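Notes on the Mallell scene pack, second week

I bought the Mallell household pack in September after Bogdan Radu mentioned it on our group call. It is a paid download of furnished rooms for simulated manipulation, delivered as scene files with a fixed-base arm already placed in each one. The license covers 13 rooms. I have spent most of my time in the bedroom, since soft goods are where the free packs I used before fell apart.

Setup took one evening. The installer expects a folder layout that the manual describes on page 6 and then contradicts in the appendix. Follow the appendix. After that, the bedroom loaded with every texture in place, including the plaid on the cushion, which my old Kalinowski import used to render as flat gray.
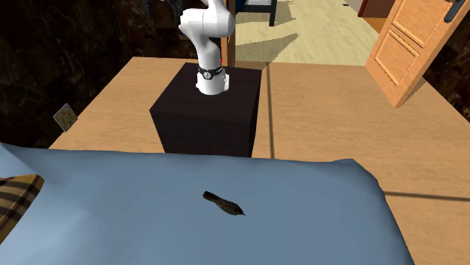 My test task is simple: reach the small dark object on the blue cloth, close, lift, hold. I ran 373 episodes with randomized start poses and left the cloth parameters at default. Most of the failures came from contact with the fabric. The gripper target is computed from the object's bounding box, and with a thin, tapered shape the box is a poor guide to where the fingers should go. Switching to the mesh centroid and lowering the approach speed helped more than any change to friction.

Cloth is the expensive part. With the default solver I get slow stepping whenever the fingers press into a fold. Paula Tudose suggested freezing the hanging sections and simulating only the top surface. I tried it on Tuesday and could not see a difference in grasp behavior, so that is now my default.

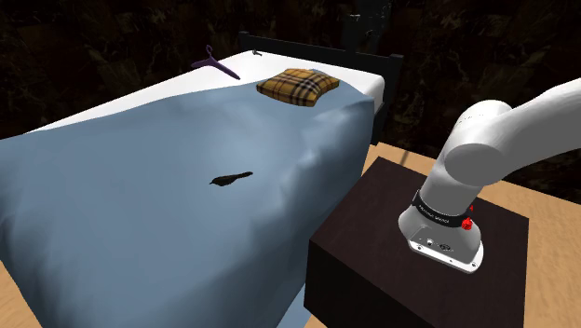

Lighting is baked per room, with one override for direction. I would have liked control over intensity as well, because the dark surfaces swallow detail in some views and my segmentation model drops small items there. Raluca Tănase wrote a script that adds a fill light at load time. It works, but it has to be reapplied after every scene reset.

Documentation is thin. The joint limits are listed, the object masses are not, and I had to read them out of the scene files one at a time. Support answered my ticket within a day and sent a table, with two entries missing.

Compared with the Bistateck rooms, the Mallell set has better collision meshes and fewer objects per room. For grasping work I prefer that trade. For navigation I would stay with Bistateck.

Next up is the same task with the arm base moved closer, then the kitchen. Config files are in the usual repository, under bedroom_v2.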